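Publish the denominators

9/30/18
By Tiziana Testa

The annual safety report for Karov arrived in student inboxes last week. It lists 17 burglaries in university housing, 20 thefts from bicycle stores and a column of smaller entries that most readers will not reach. The student paper turned the list into a ranking of halls, with Cluleck at the top, and by the evening people were asking to be moved out of it.

I think the ranking should not have been published in that form. The report made the error easy, and the fault lies mainly there.

Cluleck houses 1186 students. The university houses 3626 in total, spread over all its halls, and several of the others are small. A hall with close to a third of the residents will, other things being equal, have close to a third of the burglaries. Five of the 17 were in Cluleck. That is slightly under its share. Zamudio, which came near the bottom of the ranking, had three burglaries in a building a fraction of the size. Per resident it did worse, although three incidents are too few to support much of a claim either way.

None of this needs special training. It needs the number of residents printed beside the number of incidents, and the report does not print it. I had to ask the housing office, which took four working days to reply.

There is a second problem, with location. An incident is logged at the address where it was reported. A student who finds a bag missing after a day in three buildings reports it at the front desk of the last one, and the desk becomes the place of the crime. Idun Vik, who worked on the log for two years before moving to admissions, told me the form had one address field and no way to mark it as uncertain. She asked for a second field – "reported at" and "occurred at" – and was told it would wait for the new system. The new system came in December and has one field.

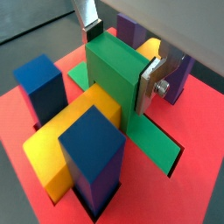 Coloured blocks set into a red board.

The usual objection is that more detail will confuse people, or frighten them. I do not find it persuasive. Students were frightened by the short version. A table with two more columns would have taken one page.

A stronger objection concerns privacy. In a small hall, a precise date and floor can identify a victim, and for sexual offences that risk should override nearly everything else. The answer is to group those records by term and by area, and to say in a note that this has been done. Burglaries and bicycle thefts do not need the same treatment. At present they all get it, and the reader is told nothing about how the grouping works.

The Wilelum campus across the river already publishes resident numbers with its counts. Its report is no longer than ours. Karov should copy the layout for the next edition, and the housing office should release the resident figures for this one now, hall by hall, while the requests to leave Cluleck are still being processed.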